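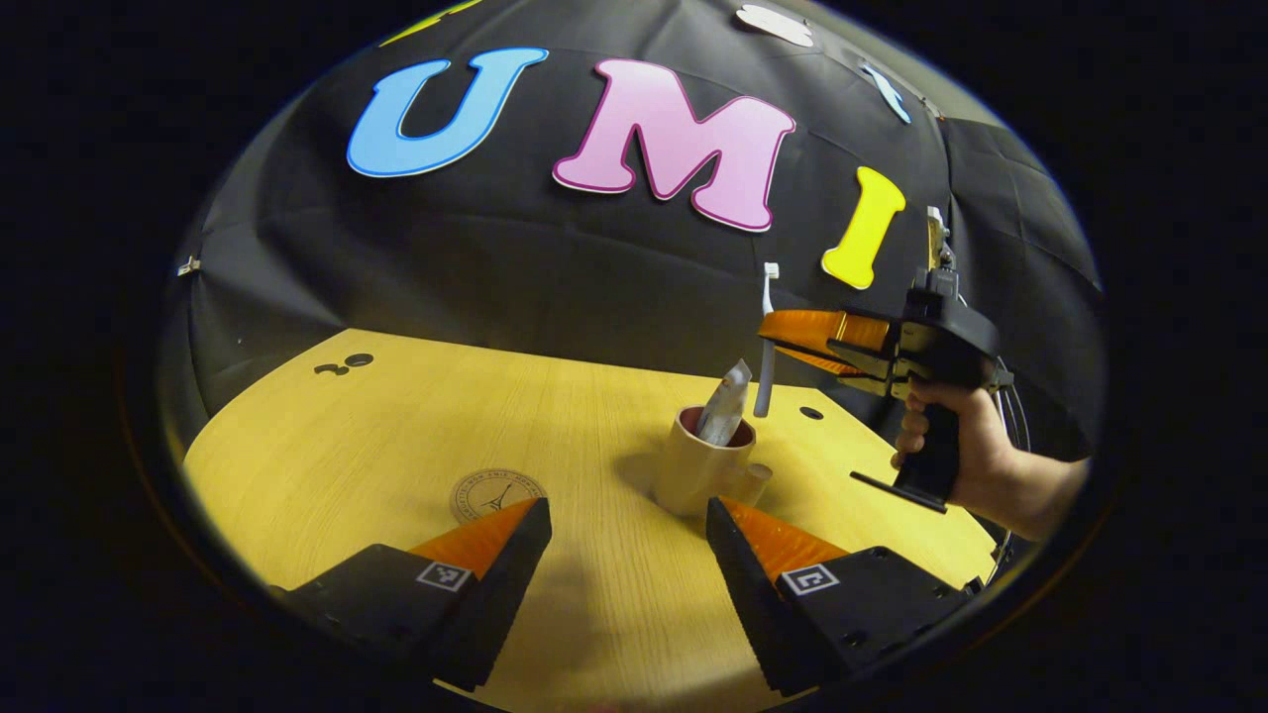
三つ編みにすると、真ん中の芯だけ先に短くなって、火が一つにまとまらないのではないか、と昨日の夕方にまた聞かれました。もう一つ、ハヴダラーのろうそくは本当に編まなければならないのか、ただ二本を並べてくっつけるだけではだめなのか、という質問もありました。私の答えは途中までしかできなかったので、続きをノートに書いておきます。

2018年9月6日　Famurar工房　ろうそくの台

編む必要があるかについて。私の理解では、大事なのは芯が2本以上あって、火が一緒になって大きい炎になることです。編むことは昔からの習慣で、見た目もきれいですが、条件そのものではありません。普通のろうそくを二本持って、火を近づけて使う家もあります。私の祖母の家では、編んだものがない週はマッチを二本合わせていました。ただ、うちに注文する人は編んだ形を期待していますから、並べただけの形は商品にしません。練習用に作るのはかまいません。

真ん中の芯について。三つ編みには、本当は「真ん中の一本」はありません。三本が順番に真ん中を通ります。ですから一本だけ先に短くなるのは、編み方が原因ではないと思います。8月に作った分で火が分かれたものを切ってみたら、三本のうち一本だけろうが薄くて、芯がほとんど外に出ていました。浸すときに、その一本が鍋のふちに触っていたのだと私は考えています。証明はまだできていません。

今日の作業

ろうはKyriakidisの蜜ろう、板のものです。前の袋より匂いが強く、色も少し濃いです。溶かして布でこしました。布に黒い小さいごみが残りましたが、ろうのほうはきれいになりました。芯はZurodenの平編みの綿芯、細いほう。太いほうはすすが出すぎて、天井の低い台所では困ると言われたことがあるので、今年は注文しないことにしました。

浸して、つるして、また浸す、のくり返しです。回数は決めないで、ゲージの穴に通らなくなったら終わりにしました。このやり方のほうが太さがそろいます。回数で決めていたときは、午前の分と午後の分が違う太さになって、編むとねじれました。

編む前のやわらかさが一番むずかしいです。つるしたまま冷めるのを待つ方法は、外側だけかたくなって、編むときにひびが入りました。一度完全に冷ましてから、ぬるい湯につけてもどす方法に変えました。湯に入れてから16分で、曲げても白い線が出なくなりました。もっと早く出したものは、下から三分の一くらいのところで割れました。もっと長く入れたものは、指のあとがついて、表面がくもりました。割れたのは全部同じ鍋に戻してあります。鍋のふたに「再」と書いたテープを貼りました。

編むときは上を木のクリップでとめて、自分のほうへ引きながら編みます。強く引くと芯がろうの中で動いてしまうようです。音はしませんが、手に少し、ずれる感じがあります。これを日本語で何と言うか分かりません。その感じがあったものには下に糸をつけて、別にしました。来週、燃やしてみます。

いちばん上は、三本の芯を一緒にして軽くひねって、もう一度だけろうに浸します。これを忘れると最初に火をつけるときに三つの小さい炎になって、大きい炎になるまで時間がかかります。安息日の終わりの祝福はそんなに長くありませんから、すぐに大きく燃えるほうがよいです。
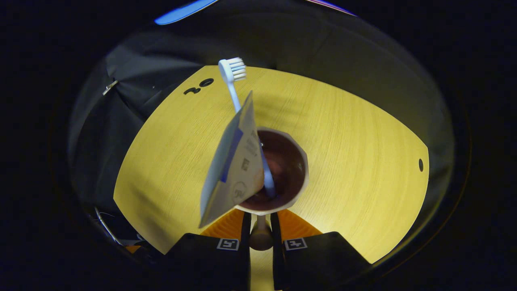

染めの試験は、Pernelの粉の染料で続けています。新年の贈り物の箱に入れる分は、三本のうち一本だけを色つきにして、あとの二本は蜜ろうのままにする計画です。青はやめました。蜜ろうがもともと黄色いので、どうしても緑っぽくなります。残ったのは赤茶です。溶けているあいだの色と固まったあとの色がとても違って、鍋の中でちょうどよいと思うと、固まったときにはうすくて、古い紙のような色になります。それで今後は、鍋の中の色は、歯ブラシの立っている白いカップの液の色を目安にしてください。あのくらい暗い赤茶まで濃くしてから、一本だけ浸して、固まった色を見ます。ふちの白と比べるとどのくらい暗いかが分かりやすいので、鍋の色を見るときも、ろうを白い皿に少し取って比べるとよいです。

染料を入れすぎると芯の吸い上げが悪くなる、と説明書にはありませんが、私はそうだと感じています。濃いほうの試作は炎が低くて、ろうが横に流れました。薄いほうは普通に燃えました。同じ芯、同じ太さです。中まで色をつけないで、最後の一回だけ色のろうに浸す方法なら、この問題は小さくなるはずです。ただ、編むときに表面がこすれて下の黄色が見えるかもしれません。両方の方法で作って比べます。

注文の整理

贈り物の箱に入れる分は全部で61本です。このうち赤茶入りがどれだけになるかは、色が決まってから連絡すると先方に伝えてあります。返事は、色は任せるが、箱の中でほかの物に色がうつらないようにしてほしい、ということでした。りんごと蜂蜜の小びんと一緒に入れる箱なので、私も心配です。薄い紙で巻けばよいと思います。ろう引きの紙は表面がくっつくので使いません。

箱はもうすぐ出さなければなりません。間に合わない分は、新年の箱ではなくて、仮庵の祭りの前に別に送ることで許してもらいました。これは約束ですから、また遅れないようにしましょう。

お客さんに入れる紙の文について。今の文は「火は酒にひたして消してください」とありますが、このままだと、全員がそうすると決まっているように読めます。家によって習慣が違って、皿にこぼしたぶどう酒で消す家も、ほかの消し方をする家もあります。「お家の習慣にしたがって消してください」に直したいです。それから「炎が高くなりますので、髪やカーテンから離してお持ちください」を一行足してください。編んだろうそくは、普通のものより本当に炎が大きいです。はじめて使う人はびっくりします。ろうが手に落ちるので、受け皿か、アルミの紙を下に巻くことも書いたほうがよいでしょうか。意見をください。

日本語の確認もお願いします。「ひたす」と「つける」のどちらが自然か、私はいつも迷います。この紙では「ひたす」にしてありますが、子どもも読むので、やさしいほうがよければ変えてください。

次にすること

糸をつけた分を燃やして、芯のずれがあるか切って見る。
赤茶は二つの方法で一本ずつ。燃え方をここに書く。
Zurodenに細い芯の在庫を聞く。前の電話では折り返しがありませんでした。
ゲージの板の穴にろうがつまっています。使う前に湯で洗うこと。
「再」の鍋のろうは色つきが混ざらないように注意。混ざったら外に置くろうそくに回します。

追記。夜に湯の温度を書き忘れたことに気がつきました。温度計が別の台にあって測っていません。手を入れて気持ちよいくらい、としか書けません。明日は測ります。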